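Hi Napaporn,

Quick update on the Clastell packing inserts for January. We've moved over to the white foam boards from Sendport and I'm really happy with them (the old gray stuff shed everywhere!). The grant has covered 17 boards so far, and we've spent 421 of the 2,000 dollars set aside for materials.

Takumi has been marking out the grids in pencil before any cutting starts - big rectangles for now, with the smaller pockets to follow once Lamai settles on the jar sizes. 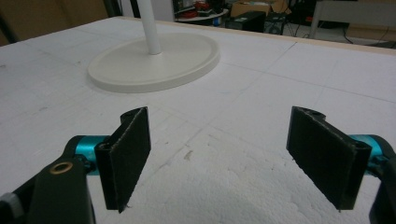 The pencil does go on faintly, so we're trying a softer one next week. A few boards have picked up scuffs and small dents, and I've asked Lertchai to keep those for the bottom layers. Could you let me know if the second payment is still on track? I'd like to order more before the price goes up.

Thanks so much,
Nipon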